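Paston's games night comes back with brighter walls and a proper microphone

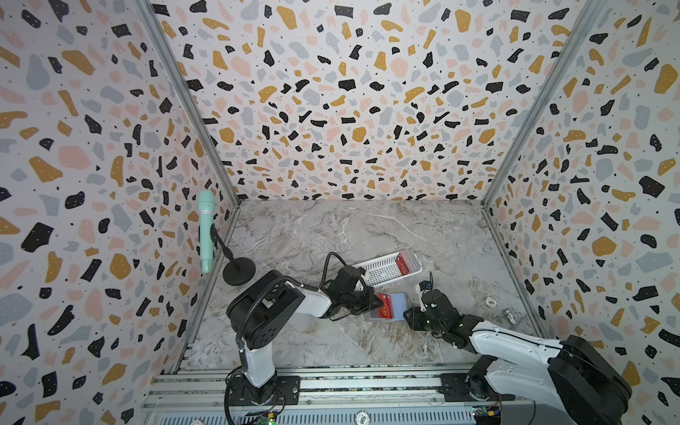 It has been a long spring for everybody who loves the monthly games night in Paston, what with the back room shut for painting and papering and the regulars making do with one another's kitchen tables, so it is a real pleasure to report that the evenings start up again in May, and that almost 300 people have already put their names down for one or another of them.

The new wallpaper is the first thing most folks will want to talk about. It is a terrazzo pattern, white with flecks of black, mustard yellow, pale pink and a light blue-gray, and it was chosen after a good deal of friendly arguing (there was a strong party in favor of plain green, and they have been very gracious about losing). Under it goes a gray-and-white marble look for the playing surface, a pairing that sounded like a lot on paper and has grown on just about everyone who has stopped by.

Rommel Macapagal, who has run the evenings for years and still writes out the seating plan by hand, says he mostly wanted the place to feel cheerful on a rainy night. "People come in tired from work," he said. "I'd like them to look up and feel a little better before they've even sat down. And then of course I'd like them to play cards until I have to send them home."

The other big change has to do with hearing. Anyone who has sat at the far tables will remember straining to catch the table calls over the chatter, and more than one prize has gone unclaimed while its winner was off getting coffee. There is now a mint-green microphone on a gooseneck stand with a round black base, and Macapagal promises to use it sparingly, although his friends are not so sure about that.

Cards will be handed out at the start of the evening. The red ones marked "VIP" go to players who helped pay for the work, and they are good for a seat at the front and a first pick of the cakes. A white mesh basket is set aside for collecting cards, so please drop yours in on the way out and save somebody a hunt under the chairs. Poker chips are for keeping score only, as they always have been, and no money changes hands at the tables.

The repairs and decorating came to $700, most of it raised at the winter bake sale and the rest given by Escobar, the hardware store on the corner, which also lent its ladders for far longer than it had planned to.

Doors open at 6 p.m. and play begins at 7, with the last hand dealt at 10. Newcomers are very welcome, and there will be a beginners' table each month with somebody patient sitting at it. Parking is easiest on the Mendau side of the building, where there is also a ramp. Admission is $2, and children get in free with a grown-up.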